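Clindach Sectional in Cream Leather

Home > Living Room > Sofas

I've been selling sofas with Efe Uzor for a good while now, and this is the one I'd take home myself (my living room says no, sadly). The Clindach is a big cream-colored leather sectional with a soft sheen, button tufting and fat rounded arms that you can really lean on.

The headrests are adjustable, so you can set yours for reading while the person next to you sets theirs for a nap. I like mine up for movies!

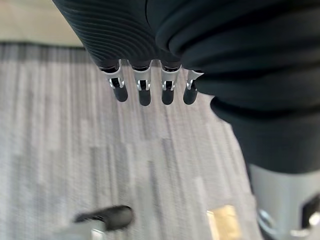

Let me say a word on cleaning, as pale leather scares people. Wipe it with a damp cloth, dry it with a soft one, and run the brush attachment over the tufting when crumbs collect. Skip the baby wipes – they're too harsh for the finish. Kagiso Motaung in our workshop can mix a touch-up cream if you get a scuff, just send him a photo.

Now, pillows. Cream goes with nearly everything, but I'd put some real color next to it. Teal-blue is my favorite, in a matte fabric so it plays off the smooth leather. Get the square ones, and get a couple extra for the floor if you have kids or like to sit low with your back against the base.

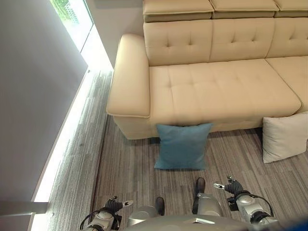

Delivery takes 4 weeks on cream and 10 on any special order color. It comes in sections, so tight stairwells are usually fine, but please measure your front door before you order. Pillows are sold separately.

Item no. 391
Cover: leather, cream
Headrests: adjustable
Deposit: $100, refundable until we book your delivery
Leather swatches: free, ask Ekaette Nwankwo at the front desk

Matching ottoman is back in April.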